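Gripper Comparison, Bench 2: Notebook Entry
Posted 03/04/2023 by Krisztina Fülöp
4 comments | 2 shares

Purpose: to decide between the Leter two-finger gripper and the Ramlow parallel jaw for the soft goods work, and to record the settings used so that the Villalobos group can repeat the runs on their own bench.

Both grippers were mounted in turn on the same pair of arms, with the same wrist brackets and the same controller build. The only change between sets was the finger geometry and the closing force limit. The Leter fingers taper to a point. The Ramlow pads are flat and wider, with a rubber facing that was replaced in March after the earlier facing began to lift at one corner.

Set A, rigid items. Building bricks were picked from the far section of the table and placed on the near section. The Ramlow jaw completed 33 placements before the first drop. The Leter completed fewer, and most of its failures were rotations on closing, where the narrow tips met the brick off centre and turned it. Lowering the approach speed helped to a degree. It is my view that the Ramlow should remain the default for rigid parts, and I have marked the configuration file accordingly.

Set B, fabric edges. The order reversed. The flat pads pushed folded cloth along the table and seldom got beneath it. The pointed fingers could be brought in low and closed on a single layer, provided the height offset was correct. An offset error of even a few millimetres produced either a missed grasp or contact with the tabletop, and the second of these trips the force monitor and halts both arms. Colleagues are reminded that the monitor must be cleared from the controller and not by cycling the power.

Set C, the tool roll. The task is to take hold of the flap, lift it clear of the pockets and lay it flat. Leter fingers were used on both sides. With one arm the roll slid; with two, one arm can hold the border while the other lifts.
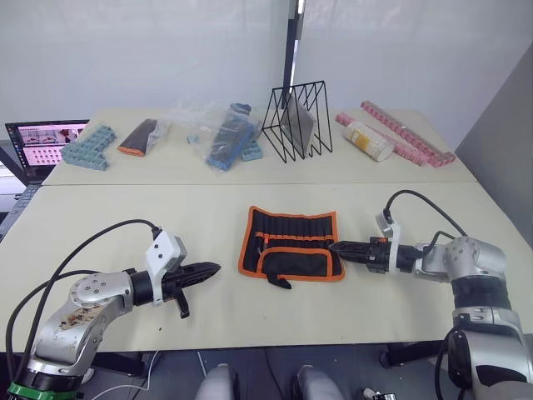
The remaining difficulty is the trim. It is stiffer than the body of the roll and springs back when released, so the lifting arm must follow it down before opening. I have added a dwell of 488 milliseconds at the bottom of the motion, which is longer than I would like — a shorter value should be tried once the camera latency has been measured properly. The dwell applies to the right arm only for the present.

Cable routing needs attention before longer runs. The line from the wrist bracket back past the elbow is adequate at the working pose, but it tightens when the wrist is turned fully inward. Drenasport have offered a lighter cable with a smaller bend radius and I have asked for a price on 10 lengths.

Outstanding:
Repeat Set A with Leter fingers at the reduced approach speed.
Re-zero the height offset on the left arm after any change of fingers.
Copy the Set C logs to the shared drive; the folder is near its limit of 3000 files and older entries should be archived first.
Confirm with Villalobos which revision of the bracket they hold.

K.F.

Related entries
Ramlow pad replacement and wear notes
Force monitor: halt conditions and clearing procedure
Wrist camera latency, first measurements
Bench 2 controller build log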